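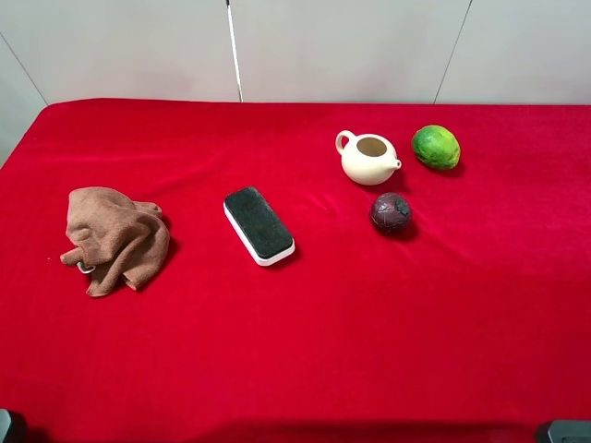
Fio comprido, peço paciência 🧵 Em agosto fechamos a primeira rodada do Follel, o nosso método para o braço aprender a pegar objetos a partir de poucas demonstrações, e prometi contar com calma como foi.

2/ A pergunta era simples de fazer e chata de responder: quantas demonstrações humanas são precisas até o braço se virar com um objeto? No método antigo, o Gisler, gravávamos 966 por tarefa. Novecentas e sessenta e seis! Haja ombro de quem teleopera.

3/ O Follel separa duas coisas que antes aprendíamos juntas: a aproximação e o fechamento da garra. A aproximação é treinada uma vez só e vale para todos os objetos – é no fechamento que gastamos as demonstrações novas.

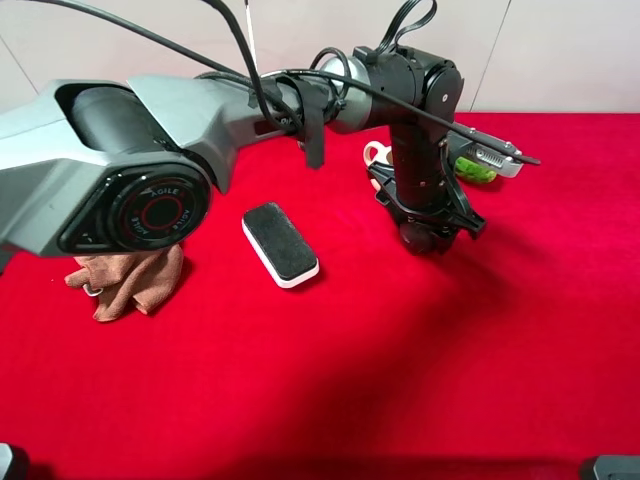

Tempo de leitura: 2 min

4/ O apagador de quadro virou o meu xodó. Feltro preto em cima, corpo de plástico branco, e o punho tem de acertar o ângulo antes de descer. Com 100 demonstrações, o Follel empatou com o Gisler nessa tarefa. Fiquei olhando a planilha um bom tempo, confesso.

5/ Com pano a história é outra. Cada dobra muda o ponto de pega, e ali o método antigo ainda ganha com folga. Testamos 8 variantes e nenhuma me convenceu, então isso vai no relatório do jeitinho que está.

6/ O próximo passo é repetir tudo na bancada de Pronthorpe, com outra iluminação e outra garra. Os registros ficam no Fidus, inclusive os das tentativas que falharam (são os que eu mais releio). Se alguém aí trabalha com tecido e tiver leituras para indicar, aceito de coração!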